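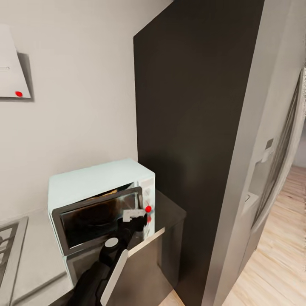 Figure 6. Microwave task, finger pad at the right edge of the door.

6. Running the open day demonstration

This section covers the three kitchen scenes shown to visitors. All are simulated and run from the Lumitz workstation. Section 5 (loading the Rewi task set) must be completed first.

6.1 Microwave

1. Start the viewer and load the microwave scene.
2. Check that the red markers are switched on. One should appear on the control panel, near the upper right edge of the door.
3. Set the step limit to 1000.
4. Bring the gripper up to the door at low speed and pause. Visitors can then be shown the contact point on the large screen.
5. Resume, and let the run finish or time out.

Note: If the arm stops short of the door, reset the scene. Do not nudge the arm by hand control while a recorded run is loaded.

6.2 Sink corner

1. Load the sink scene with the arm hidden.
2. Turn the view until the tap, basin and drainboard are all visible.
3. Find the red marker on the tap lever and read out its label from the side panel.

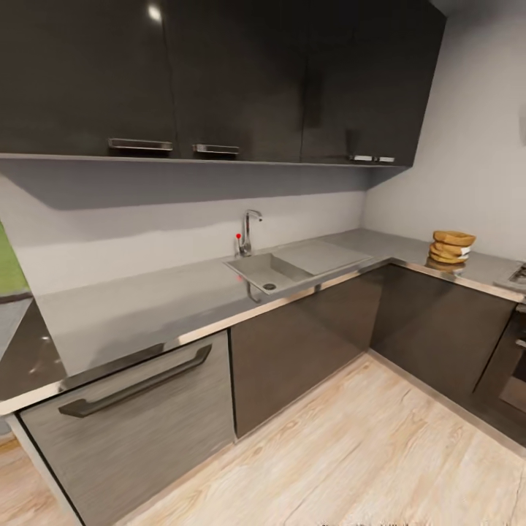
Figure 7. Sink corner, start view. Marker on the left side of the tap, at the lever.

4. Leave this view up during questions. It places the least load on the graphics card — 26 per cent on the Lumitz machine.

6.3 Toaster oven

1. Load the toaster oven scene and raise the step limit to 3000.
2. Confirm that the oven door is open before the arm is enabled.
3. Move the gripper to the upper rack and close it on the cloth.
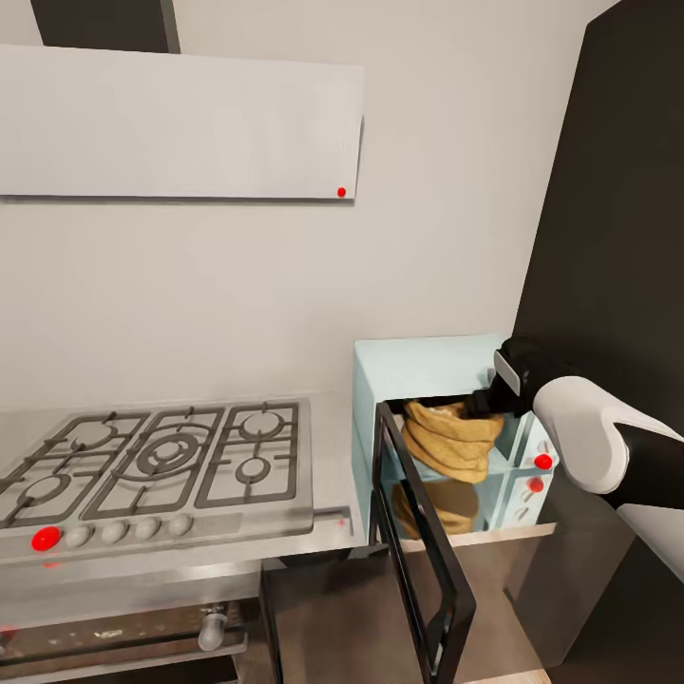 Figure 8. Toaster oven task, gripper closed on the cloth at the upper rack.

4. Hold for 25 steps, then hand over to the recorded run.

Caution: Cloth contact is slow to compute. Do not change the view while the gripper is closed, or the viewer may stop responding.

Faults during a session go to Bronwyn Nepia. Changes to the task set go to Nivaldo Camargo — please quote the figure number.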